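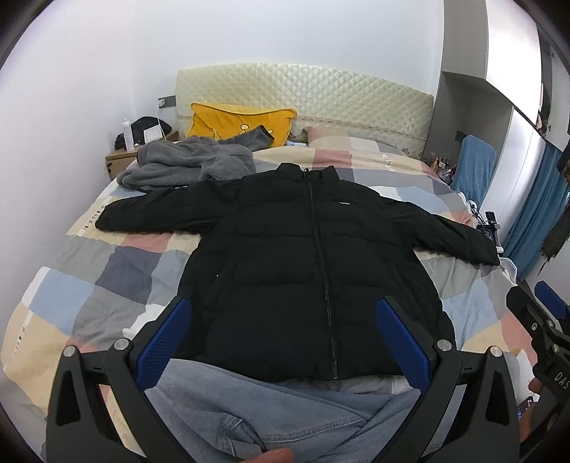 Cold Bedrooms, Damp Walls: What Housing Staff Can Do Before the Heating Season
Speaker notes, Stuvis Housing Association
Prepared by Bezawit Belay, Tenancy Support
Version circulated to staff: March 19, 2020

Opening

Welcome colleagues from the Drurngate and Gastarberg offices. Check that those joining by telephone have the handout. Questions may be taken at the end of each section.

The purpose of the talk is to give staff a common approach to reports of cold and damp in bedrooms. At present a tenant who rings the Drurngate office may be told to open a window, and a tenant with the same complaint in Gastarberg may be sent a surveyor. Both replies may be correct. The difficulty is that we do not record why one was chosen over the other, and when the tenant rings again the next member of staff has to start from the beginning.

State clearly that the association does not regard damp as the tenant's fault until shown otherwise. The wording of several of our older letters suggests that it does. Those letters have been withdrawn and must not be used, including the copies saved on office computers.

Section one. The pattern of reports

Last winter we received 136 reports of damp or mould in which a bedroom was named. Of these, 47 came from the Gastarberg blocks, which have solid walls and were built before the rest of our stock. Pause here and let people look at the table in the handout.

Points to draw out:

Reports start with the first cold nights and continue well after the weather has turned. The late ones tend to be the more serious, as the tenant has often lived with the problem for months before telling us.

North-facing bedrooms on the top floor and at the gable end are reported most often. The outside wall behind the bed or wardrobe is the usual place.

Living rooms are reported far less. They are heated for longer and the furniture is moved more often.

A good many tenants told us in passing that they do not heat the bedroom at all. We did not ask this question as a matter of course. From this autumn we shall.

Do not spend long on the table. Colleagues who want the block-by-block listing should write to Gerrit Verschueren in Property Services.

Section two. Three kinds of damp, in plain words

The technical training covers this in more depth. Office staff need only enough to ask sensible questions over the telephone.

Condensation. Warm air carries water. When it meets a cold surface, it leaves some of that water behind. It is seen first on window glass, then in the corners of outside walls and behind furniture. Black spotting is common. It is worse in winter and worse in the morning.

Rain coming in. A blocked gutter, a cracked render, a failed seal at the window. The mark often has an edge to it and gets larger after heavy rain. It may appear high on the wall or around an opening.

Leaks. A pipe, a radiator valve, a tank. The mark stays wet whatever the weather and may spread in summer. If the tenant says the wall was wet in July, staff should raise a repair the same day and should not send the condensation leaflet.

Remind the room that a bedroom may have more than one of these at the same time. A wall kept wet by a broken gutter is colder than a sound wall, and condensation will then settle on it. Treating the second without the first wastes the tenant's time and ours.

Section three. Questions to ask on the first call

Read through the call sheet. Staff may change the order but should cover every line.

Which room, and which wall? Is it an outside wall?
When was it first noticed?
Is it worse after rain, or on cold mornings, or always the same?
Is the room heated, and at what times of day?
Does the window open, and does it close properly?
Is there a vent, and is it open?
Is washing dried indoors, and in which room?
How many people sleep in the room?
Does anyone in the home have asthma or another chest complaint, or is there a baby?

The last question decides the speed of our response. A yes means a visit within the urgent period, without exception, whatever the caller has answered to the rest.

On the question of heating, staff should be careful with their tone. Many tenants leave the bedroom radiator off to save money. They know that the room is cold. A lecture on the matter will end the call early and we shall learn nothing further. The better course is to note the answer, offer an appointment with the fuel advice service and move on.

Section four. Bedrooms as store rooms

In smaller homes the bedroom holds everything that has no other place. Suitcases, boxes of papers, spare bedding and winter clothing are all kept there, often pushed up against the coldest wall. Air cannot move behind them and the wall stays cold and damp.

Advice to be given:

Leave a hand's width between large furniture and an outside wall. Where there is a choice, put the wardrobe on an inside wall.

Do not fill a wardrobe so tightly that the clothes cannot be parted by hand.

Keep boxes off the floor where possible, on slats or a low shelf.

Turn back the bedding in the morning and leave it for a while before making the bed. A sleeping person gives off a surprising amount of moisture, and much of it goes into the mattress and covers.

Padded coats and quilts should be fully dry before they are put away for the summer. The filling holds water long after the outer cloth feels dry to the touch. Lay them out flat for a time, turn them once, and press the thickest parts between the hands to check. Storage bags that shut out all air should only be used once this has been done.

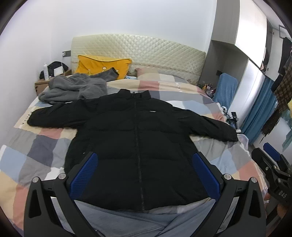 Under-bed drawers deserve a mention of their own. The divan beds supplied in our furnished lettings have drawers on both sides, and in narrow rooms one side is against the wall and never opened. Visiting officers have found mould in these drawers in homes where the rest of the room was sound. When carrying out a settling-in visit, please ask the tenant whether both sides can be reached. If they cannot, suggest that the drawer on the wall side be left empty.

Tenants sometimes ask whether we will pay for clothing or bedding spoiled by mould. The answer depends on whether the association was told of a defect and failed to act. Staff must neither promise payment nor rule it out. Give the tenant the claims form, advise them to keep the items or to photograph them before disposal, and pass the case to the Drurngate office.

Section five. Equipment and trial results

Gerrit Verschueren will take this section if he is able to attend. Otherwise read the following.

The association fitted the Bako humidity-controlled fan in 44 homes in Gastarberg. The fan runs slowly at all times and speeds up when the air becomes damp. Tenants were asked to leave it switched on.

At the follow-up visit most of the fans were running. Where they had been switched off, the tenant usually mentioned noise at night or worry over the electricity bill. The noise complaints were fair in several homes, where the unit had been fixed to a thin partition next to a bed. Fitters have been told to use the landing wall in future. On the bill, we had given tenants no figure for running costs when the fan was put in. A card with this information is being printed and will be left beside every unit.

We do not yet have a full winter of readings. Please do not tell tenants that the fan will cure damp. It may be described as a help in keeping the air drier.

Section six. Recording and follow-up

Every report is to be entered under the new damp code, even where the caller wants only advice. Free text such as "usual problem" or "spoke to tenant" is not sufficient. Write down what was said and what was agreed.

Each case is to have 2 follow-up contacts: the first after the advice or repair, and the second once the next spell of cold weather has passed. A case may be closed only after the second contact. Managers will check a sample each month.

Where a tenant cannot be reached, try a different time of day before sending a letter. Many of the households in question work shifts.

Mould should not be brushed when dry. Tenants who wish to clean a small patch themselves should be sent the cleaning sheet, which is available in all the languages listed on the back of the handout. Large patches are for the contractor.

Questions

Likely questions include dehumidifier loans, the position of leaseholders, and whether trickle vents may be taped over in very cold weather. Loans are under review and no date can be given. Leaseholders may have the advice but not the repairs, unless the fault lies in the outside structure. Vents should be left open.

Written questions may be sent to Bezawit Belay, Tenancy Support, Drurngate office. Collect the attendance sheets from both sites before the line is closed.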